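Botness starts recording cloth-handling examples for its learning system
Two-arm stations in Urum will collect up to 2,000 demonstrations by December

Botness has begun recording examples of robots handling cloth at its workshop in Urum, the company said in a notice to its customers. The recordings will be used to train a system it calls Zacharias, which is meant to pick up, straighten and fold simple pieces of fabric.

The company has set up 2 stations for the job. At each one, an operator guides the robot by hand controls while cameras and joint sensors record the movement. One complete attempt, from the first approach to the moment the fabric is let go, is saved as one example.

The plan calls for up to 2,000 examples by December. The first 500 will use plain, single-color cloth on a pale surface. Patterned fabric, towels and shirts come later, and the last group will be recorded under dimmer light.

Botness said cloth was chosen after an earlier round of work with boxes and bottles. A box keeps its shape when a gripper touches it. Fabric shifts, bunches up and slides, and the same piece seldom lies the same way twice. Operators have been told to drop the cloth back onto the table between attempts and leave it as it falls — smoothing it out first would make the examples too much alike.

The view from the wrist is one of the recorded streams. With a red cloth on the table, it shows the open gripper fingers at the fabric, one of them at the line where the cloth meets the white surface.

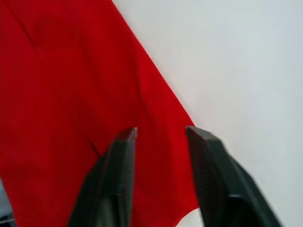
What gets kept

Failed attempts are not thrown out. If the gripper closes on air or the fabric slips, the operator marks the attempt as a miss and it is stored in a separate set. The company plans to use those recordings to teach Zacharias when to let go and try again.

Attempts are dropped only when a recording is incomplete, such as when one camera stops early or the streams fall out of step. A second operator checks each batch before it goes to training.

Next steps

A first version of Zacharias will be trained once the plain-cloth set is finished. It will be tried on fabric that was left out of the recordings, and the results will decide how many more examples of each type are needed.

Dollden, a linen service that has agreed to test the system, will supply used napkins and pillowcases for the later rounds. Botness has not given a date for a trial at Dollden's own site. The company said the stations will stay in Urum for now and that it is training more operators for an evening shift.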